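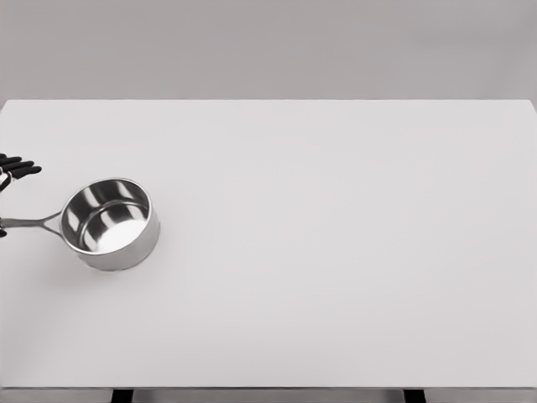
Linham Cookware Care and Warranty: Frequently Asked Questions
Last revised 31 May 2018

Which products does this page cover?

All stainless steel saucepans, stockpots, sauté pans and lids sold under the Linham name. It does not cover Hallen enameled cast iron, which has its own care sheet, or Shibata knives. Commercial customers should refer to the terms attached to their order, as the warranty period for restaurant use is different.

How do I find my model number?

The number is stamped on the underside of the base, near the rim. It consists of a two-letter prefix and four digits. The prefix SP is a saucepan, ST a stockpot, SK a sauté pan. On older pieces the stamp may be faint. Wipe the base with white vinegar and hold it at a low angle to a lamp. If it still cannot be read, measure the inside diameter at the rim and the inside depth, and send both figures with your inquiry.

What is the pan made of?

The inside surface is 18/10 stainless steel. The core is aluminum and the outer layer is a magnetic stainless steel. In the SP and SK series the core runs up the side walls. In the ST series it is a disc bonded to the base only. The handles are cast stainless steel, fixed with rivets of the same material.

Will it work on an induction cooktop?

Yes, with one exception. Model ST 3227 was made before the magnetic outer layer was introduced and will not be detected by an induction burner. To check any other piece, hold a refrigerator magnet to the base. If it grips firmly, the pan will work.

Some cooktops will not detect a small pan placed on a large burner. Match the burner to the base of the pan, which is narrower than the rim.

What should I do before first use?

Remove all labels. Wash in hot water with dish soap, rinse and dry. Polishing compound from the factory sometimes remains around the rivets and shows as a gray smear on a paper towel. If you see it, wipe the inside with a little cooking oil, then wash again. Stainless steel does not need to be seasoned.

Why does food stick?

Usually the pan was too cold when the food went in, or the food was moved too early. Heat the empty pan over medium heat, add a small amount of oil, and wait until the oil flows easily across the surface. Proteins release by themselves once a crust has formed. Do not leave an empty pan on the heat for longer than 2 minutes.

High heat is needed only for boiling water. The aluminum core spreads heat efficiently, and a setting that was right for a thin pan will be too high for this one.

There are white spots on the bottom. Is the steel damaged?

Spots that feel slightly chalky and wipe off with vinegar are mineral deposits from hard water. Cover the base with equal parts white vinegar and water, bring to a simmer, turn off the heat and let it stand until cool. Rinse and dry.

Spots that remain after this treatment, and that catch a fingernail, are pits. Pitting is caused by undissolved salt lying on the steel. It is permanent and does not affect safety or cooking performance. Add salt after the water has come to a boil and stir it in.

What are the rainbow colors?

Heat tint. The thin oxide layer on the steel thickens when it gets hot, and the change in thickness shows as blue, gold or purple. It is harmless. Vinegar or lemon juice will remove most of it. Brown or straw-colored patches on the outside are more often burned-on oil, which needs a powder cleanser.

How do I remove burned food?

1. Let the pan cool. Cold water in a hot pan can warp the base.
2. Cover the burned area with water and add a tablespoon of baking soda.
3. Simmer for ten minutes, then loosen the residue with a wooden spoon.
4. Empty the pan and scrub with a nylon pad.
5. For anything left, make a paste of powder cleanser and water, leave it on for five minutes and rub in the direction of the polish lines.

Do not use steel wool, oven cleaner or chlorine bleach. Chlorine attacks stainless steel, and the damage is not covered.

Is it dishwasher safe?

Yes, although repeated dishwasher cycles will dull the outside finish. Disc-base stockpots should be washed by hand if the edge of the disc shows any bare aluminum, which turns dark gray and powdery in alkaline detergent.

Can it go in the oven?

Pans and steel lids are oven safe to 500°F. Glass lids are limited to 350°F. Handles will be hot; use a dry mitt or pad — a damp one carries heat straight to the hand. Do not use any piece under the broiler with a glass lid in place.

The handle feels loose.

Stop using the pan. Riveted handles cannot be tightened with household tools, and hammering the rivets tends to deform the wall. Loose handles are a warranty matter whatever the age of the pan.

My pan rocks on a flat burner.

The base is made very slightly concave when cold, so that it settles flat as it heats. A pan that rocks when cold has bowed outward, normally from overheating or from being rinsed while hot. Place it on a surface you know to be level and press on opposite sides of the rim. Slight movement is acceptable on gas. On a glass cooktop, a rocking pan heats unevenly and may cause the burner to cycle. Linham does not re-flatten pans.

Can I store leftovers in the pan?

Overnight in the refrigerator is acceptable for most foods. Avoid tomato sauce, brine and anything heavily salted.

I have a nickel allergy. Is the pan suitable?

18/10 steel contains nickel. Small amounts can pass into acidic food during long cooking, more so in a new pan than in one that has been used several times. Skin contact with the handle is rarely a problem, but people with a diagnosed sensitivity should ask their doctor. We do not sell a nickel-free line.

What does the warranty cover?

Defects in material and workmanship for the life of the product in household use. This includes separation of the layers, failed rivets and cracked handle castings. It does not include heat tint, scratches, pitting, dishwasher dulling, warping from overheating, or melted aluminum from a pan left to boil dry. Glass lids are covered for one year.

How do I make a claim?

Send a clear photograph of the fault, a photograph of the base stamp, and your mailing address to the service desk. A receipt is helpful but not required. Claims are assessed at the Stokimton workshop by Saodah Tambunan and Anas Metwally. If the piece has to be inspected in person, you will be sent a prepaid label. Wash the pan before packing it. Unwashed items are returned without inspection.

What happens if my model is discontinued?

You will be sent the nearest current size. Finishes may not match — brushed exteriors were dropped from the SK series and there is no remaining stock.

Can I buy a replacement lid?

Lids are sold separately in all current sizes. Order by the inside diameter of the pan, measured rim to rim across the center. Knobs are available as spare parts and attach with a single screw. Replacement screws are supplied with the knob; do not reuse the old one if the thread is worn.

Do you offer a repolishing service?

No. Naima Kabbaj at the service desk keeps a list of independent metal finishers and can supply it on request. Repolishing the outside by a third party does not void the warranty. Grinding the inside does.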